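The Price of One Mango

I moved to this country with two suitcases and one strong opinion, that fruit must be sold by weight. I had never thought of it as an opinion before. In the town where I grew up, you put the fruit on the scale, the seller told you the number, and you paid the number. To pay for a mango "each" would be like paying for cloth by the shirt.

In my first week here I went to the big Bestby near the bus station and I saw a sign over the mangoes, with a price for one piece. The mangoes under the sign were of very different sizes. I stood there for a long time and looked for the biggest one, and I noticed that two other people were doing the same. We were all polite about it, but we were all digging. When I came back in the evening, only the small ones were left, at the same price as the big ones had been in the morning.

I want to write in favor of the scale at the counter. I know that it is not a fashionable subject. My friends say that the price per piece is quick and clear, and that a person who buys one mango doesn't want to do mathematics. I have listened to this argument many times and I still think it is wrong.

The shop I go to now is called Tang. It is a narrow store on a corner, with vegetables on the left side and rice and tea on the right side, and one counter at the end. Fruit is sold there by the pound. You bring what you want to the counter, it is put on the scale, and you pay for what you are taking home. A small mango costs less than a large mango. I find this sentence almost too simple to write down, but in the supermarket it is not true. 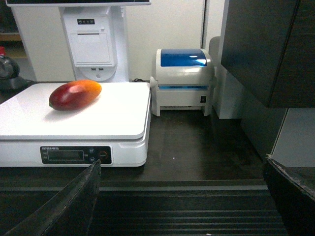
For me the first advantage is that I can buy a little. My mother lives with me and she eats half of a mango in the morning and the other half after her nap. She doesn't like the large ones, they are too much for her and the second half becomes soft. When the price is by weight, her small mango is a reasonable purchase. When the price is by the piece, she feels that she is being foolish, and she takes the large one, and then part of it goes in the garbage. I believe this happens in many kitchens. The price per piece teaches us to take more than we want, and we are proud of it, as if we had won something.

The second advantage is harder to explain. When a thing is weighed, there is a short moment when the buyer and the seller are both waiting for the same number. The seller didn't choose it and the buyer didn't choose it. I come from a place where people didn't always trust the shops, and sometimes they had good reasons. My uncle had a habit of carrying his own small weight in his pocket, a brass one, and he would ask the seller to put it on the scale before the tomatoes. It was embarrassing to stand next to him. But after the brass weight, nobody argued anymore.

I must be fair to the other side. A scale can be wrong, or somebody can forget to set it to zero. It is also slower. Last November, before the holidays, I stood in the line at Tang for 22 minutes, and in front of me was a man with nine different kinds of vegetables, each in its own bag, and each had to be weighed. I was not thinking beautiful thoughts about honesty at that time. I was thinking about my feet.

There is also the question of the label. In some stores you get a sticker from a machine, with a price and a bar code, and you carry it to the cashier. I don't love this system. The weighing happens in one corner and the paying happens in another corner, and between them you have time to doubt. At Nukska, the market hall across the river, they had such machines for the customers, and I often saw people press the wrong picture and walk away with an onion price on their peaches. I prefer when the scale is next to the register and a person is standing behind it.

My neighbor says that I am sentimental and that I would pay more just to see a number. So I kept my receipts for one summer. I spent 68 dollars on mangoes at Tang, and I didn't throw away a single one. I can't say what I would have spent at Bestby, because I can't eat the same summer twice. But I remember well the soft halves in the garbage from the year before.

I don't ask that every store change its signs tomorrow. I would only like the big stores to keep one scale near the fruit, with a person, for those of us who want one small mango and want to pay for one small mango. My mother is 70 and she still smells each fruit at the stem before she chooses. She deserves a price that is as careful as she is.

Comments (4)

greenbasket
I worked a produce counter for years and the by-the-piece signs were mostly to keep the lines short. You are right about the digging. By evening it was all the tiny ones.

M. from upstairs
Your uncle with the brass weight! My grandmother did this with a bag of sugar she had already weighed at home. We all pretended we didn't know her.

parsnip_22
Disagree. With a price per piece I know what I'm paying before I get to the register. With the scale I always get a surprise, and it's never a nice one.

oldferry
The Nukska machines have a photo of each fruit now but the nectarine and the peach look the same to me. I press peach for both.

Recent essays

Why I Still Iron the Tablecloth
The Brakex Bus and Its Two Timetables
A Kitchen Without a Clock
Soup for One Person Is Too Much Soup
On Borrowing a Ladder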